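December | Gayan Matubbar
2 min read
Print | E-mail

Carton weight limits at Caststead

The weight limit for single-wall cartons leaving the Caststead store drops to 40 per cent of the rated load this month. The old limit took no account of damp. Board stored in unheated bays loses stacking strength as its moisture content rises, and the loss is greatest in the bottom tier.

Vimala Amin checked 1,857 returns records from the Landen route. Roughly 700 listed crushed corners, most of them on pallets stacked with an overhang. Columns should be aligned corner to corner, with no carton projecting past the pallet edge. Interlocked stacking remains acceptable for the top tier only.

Revised load tables are held at the goods-in desk. Queries to Vimala.

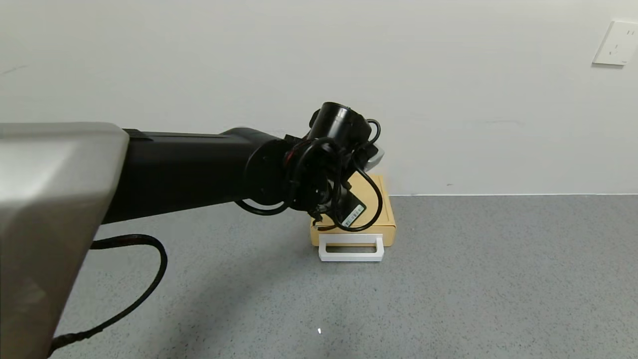
Cardboard box on a speckled grey floor.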